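3 min read

Come help us pour, scoop and put away: table helpers and home testers wanted at Prida

October 9, 2022

Do you own a bag of something that has been held shut with a rubber band since July? We would love to hear from you!

Prida is a small kitchen storage workshop. We try out jars, lids, scoops and measuring cups for home cooks, and then we write down what we learn in plain words so people can set up their shelves without buying everything twice. Our next round is called Flerkia, and it's all about the jump from the bag to the jar. You buy a pouch of something at the store, you bring it home, you open it, and then what? Some people pour. Some people scoop. Some people cut the corner off and hope. We want to watch all of it and try all of it, and we need more people at the table.

There are two ways to join in.

Table helpers (paid, part time)

We're looking for 3 table helpers to work with us in our Thongsuk room. A shift is mostly standing at a table with a pouch, a cup and a jar, moving food from one to the other, closing things, opening them again, wiping up and starting over. You'll handle ordinary groceries in ordinary packaging, and part of the job is noticing which packages are a pain to open and which ones pour nicely.

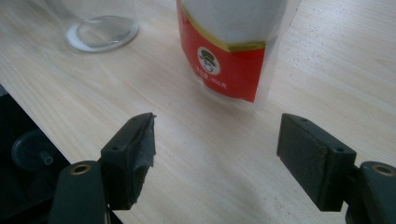
A 400 gram pouch is our favorite size for this round. It's big enough that you can't just eat your way out of the storage problem in one evening, and small enough that most people try to pour it with one hand (we have opinions about this, and so will you by the end of your first week). You'll also work with bigger bags and with soft, light things that puff out everywhere, and those call for a completely different touch.

You'd be a good fit if you:
- like small, fiddly jobs and don't mind doing the same one many times in a row
- can stand for most of a shift, with breaks
- can write a few clear sentences about what you did, such as "the lid was easy to flip open but hard to press down with my thumb"
- are fine with crumbs

You don't need any kitchen training. Some of our best notes have come from people who told us at the start that they can't cook at all. If you've worked in a grocery store, a daycare, a craft room or a bakery, please mention it in your message. Those are all places where things get portioned and put away all day long, and the habits people bring from them are great to have around.

Please tell us about food allergies when you apply. Nuts and wheat are regularly on the table, and we want to plan your shifts properly.

What a shift looks like

You come in, wash your hands and pick up the day's sheet. The sheet tells you which package goes with which container. We talk it over for a few minutes, and then you get going. You try the first transfer however you'd do it at home. After that we ask you to try it a different way: with a cup, over the sink, sitting down, with your other hand. You write your notes after each one. At the end everything gets washed and goes back on the shelf, and yes, we're a bit fussy about which shelf!
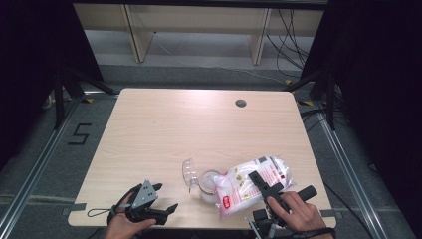 Measuring cups get a lot of use in this round, both as scoops and for measuring. People reach for them because the handle keeps their fingers out of the bag, and that works beautifully with rice and oats. With anything fluffy it's another story, and we'd really like to know what you do instead. Wide openings help. So does folding the top of the bag down into a cuff first, a trick we picked up from a visitor in July and now use constantly.

Shifts are short and we try to be flexible. Tell us which mornings or afternoons suit you and we'll build the schedule from there. Helpers are paid by the shift, training included, and we'll go over the rate with you before you agree to anything. Lunch is on us.

Home testers (unpaid, but you keep the jars)

If you'd rather do this in your own kitchen, we also want 30 households for the home part of Flerkia. We'll send you a set of containers and a notebook. For the length of the round you use the containers for whatever you normally keep in a bag, and you jot down what went in, how it got there and whether you kept using the jar or quietly went back to the rubber band. Both answers are useful to us. We mean that! A jar that ends up at the back of a cupboard tells us plenty.

Households of every size are welcome. We'd be especially happy to hear from people who live alone, people with young kids, and people whose hands get sore or stiff, as lids are a big topic for us and we don't have enough notes on them yet. 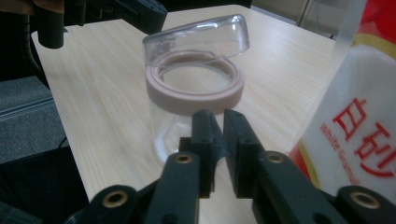 Clear jar with a flip-open lid and a dusty-pink rim.

How to apply

Write us a short note with "Flerkia" at the top and say whether you want to be a table helper or a home tester. Add a couple of lines about one thing in your kitchen that you store badly and why it has stayed that way. A resume is optional. Send it to the Prida desk, Box 922, or drop it off at the front counter of the Jisham building, where there's a tray with our name on it.

Notes can be any length up to 4000 characters, though three or four sentences are plenty. We read them all and everyone gets a reply, including the people we can't fit in this time. If you know a neighbor who decants everything down to the birthday candles, please pass this along to them too.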